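Nomville Technical Forum
Regional Events and Site Visits
Topic: Report on the November open day at the Verstraete refurbishing hall
Page 1 of 1

procurement_desk_4
Posts: 308

Members are advised that the delegation from this board attended the open day at Verstraete in November. The host for the afternoon session was Fenna Van Rooij, who directs the disassembly and reassembly program there. Visitors were received at 1:30 p.m., issued badges and taken through intake, data erasure and the robot cell, in that order.

The demonstration concerned desktop towers. Ms. Van Rooij stated that the hall receives 2,000 towers in an ordinary month and 3,000 when school districts replace their equipment. The cell is intended for the interior work: memory, processor, graphics card, hard drive. Scheduling is handled by a package called Illus, which the hall licenses and did not write.

Questions on pricing were deferred to a written reply. I will post it when it is received.

hallenbeck_it
Posts: 41

Thank you for the report. I attended the same session and wish to record a reservation. The visitors were shown one case laid open on its side on a prepared table. Our own stock arrives in perhaps a dozen chassis types, several with tool-less covers that have lost their latches. I asked whether a mixed pallet could be presented to the cell and was told this was "under review." I do not consider that an answer on which a purchase can be based.

Gurent_Liaison
Posts: 12

On behalf of Gurent, which supplies fixtures to the hall, I would like to respond to the previous member. The session was announced in the program as a demonstration of component handling. Chassis sorting is a separate step, performed by staff at intake, and was never offered as part of the cell. The printed parts fixture can be exchanged for another layout when the component set changes.

hallenbeck_it
Posts: 41

I have read the program again. It says "component handling for end-of-life desktops," without limitation as to type. Visitors could reasonably expect to see more than one. I accept the point regarding intake.

m_orsolya
Posts: 167

May I ask those who attended to comment on memory modules? In our workshop these cause the most trouble, both the end latches and the amount of force required. We also bend a socket pin more often than I would like to report. If the cell can seat a module repeatedly without supervision, our board would consider a visit of its own.

procurement_desk_4
Posts: 308

In reply to m_orsolya: the arm was operated slowly in our presence and an operator stood by throughout. I would not describe it as unsupervised. The fixture beside the case has two long holders for memory modules, a pocket for the processor and a slot in which the hard drive stands upright. I did not obtain figures on seating force. Pictures for members who could not attend:

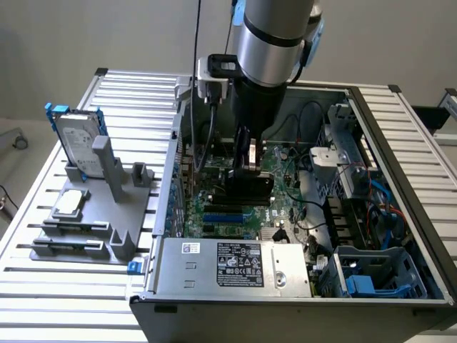
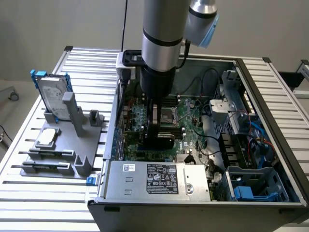 Third one, looking into a tower from the gripper:
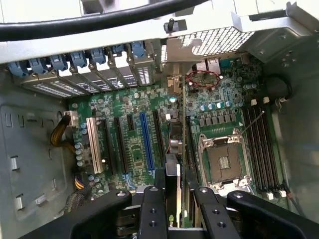
The written reply on pricing has now been received. Verstraete quotes a minimum commitment of 600 units per quarter for outside customers, with transport excluded. Members whose volumes fall below this figure may apply jointly, provided that one organization signs.

m_orsolya
Posts: 167

Thank you. Our volume is below the minimum. We would be willing to discuss a joint application, subject to approval by our director. Please confirm whether data erasure is included in the quotation or billed separately.

procurement_desk_4
Posts: 308

Billed separately, per drive. The rate sheet may be requested from the Verstraete front office.

hallenbeck_it
Posts: 41

I maintain that a second visit with our own equipment should precede any signature. I have written to Ms. Van Rooij to request one and have asked for a morning appointment.

Gurent_Liaison
Posts: 12

Gurent has no objection and can bring a second fixture layout if the chassis list is provided in advance. Please include the drive caddy type for each model.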